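Is a second-hand racing wheel worth it over a new one?

Posted in Games & Hobbies by kerbcrawl_again

I've been looking at a used wheel and pedal set from a bloke in Celerville. He wants 587 for it and says it's "hardly used", which I've heard before. The same set is 1159 new at Zirine. He also claims it still has warranty left until August. Does warranty even pass to a second owner, or is that just something sellers say? I only play in the evenings and I'm not convinced I'd notice the difference from a cheap one. 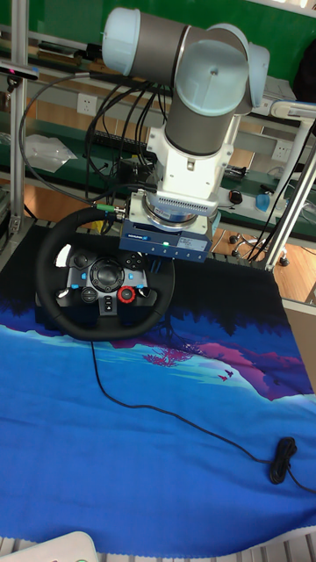 I should add that my desk is an ordinary one from Urkelau and wobbles if you lean on it, so I may end up paying for a stand as well.

3 replies

mildly_unimpressed
Ask for the original receipt before you go anywhere. Some shops honour warranty for whoever holds the receipt, some only for the first buyer, so ring and check. If he "can't find it", treat the warranty as worth nothing. And try the thing plugged in. Turn it fully both ways and listen for grinding. I'd offer him less whatever happens.

PaddockTea
just buy new. used is always a gamble

oldgravel
Not sure I agree with the above. I paid 2127 for a new set with a stand and my lap times didn't budge. The stand mattered more than the wheel. Sort the desk first, a Tran folding stand cost me 100 and hasn't moved yet. Check the pedals too, they wear out before anything else and sellers never mention them.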